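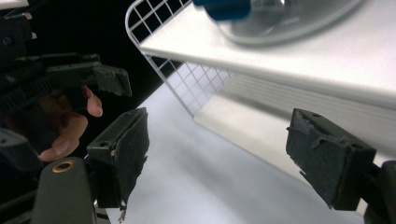 Kitchen and Pantry Walk-Through, Drumard Community Hall
Nov 16, 2025

Marks used: OK, FIX, WATCH. Comments go right under the item so the next person doesn't have to hunt for them.

COLD STORAGE

1. Fridge at 40°F or below: OK
Both thermometers agree, top shelf and bottom. Love to see it!

2. Freezer door seals: FIX
The Kawaguchi chest freezer has a split in the gasket at the back left corner. Order the part before the February supper.

3. Raw meat stored below everything else: OK

4. Leftovers labeled and dated: WATCH
Much better than last time (really, hats off), but two tubs of soup had no date and went in the trash.

FOOD CONTAINERS

5. Lids match and close all the way: OK
Whoever sorted the lid drawer by size, thank you, it's a joy to open now.

6. No cracks, cloudy patches that won't scrub off, or melted rims: FIX
Pulled the worst ones. Anything that has been through the microwave with tomato sauce deserves a hard look.
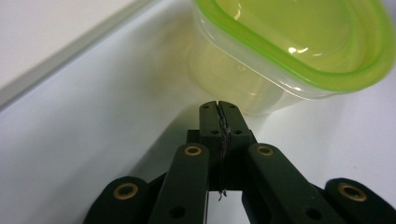

7. Containers fully dry before stacking: WATCH
Leave them upside down on the rack overnight. Stacked damp, they smell musty by Wednesday.

DRY GOODS

8. Everything six inches off the floor: OK

9. Flour, rice and oats in sealed bins: OK
The Brasitton bins are terrific. Gamma lids, easy to wipe, and no sign of moths since we switched.

10. Cans free of dents on the seam: FIX
Went through all 198 cans on the back shelves. Two had bad seam dents and are out.

STOVE AND FIRE

11. Hood filters clean: WATCH
Fine for now, but they'll need a soak after the pancake breakfast.

12. Extinguisher tag current, pin in place: OK

13. Gas shutoff reachable: OK
Someone had parked the Zito mixer in front of it. Moved. Please keep that corner clear, even on baking days!

HAND SINK

14. Soap, paper towels, hot water: OK

15. Nothing else in the hand sink: FIX
Found a colander. Hands only, please.

Still open: 2, 6, 10, 15. Next walk-through starts with the freezer gasket.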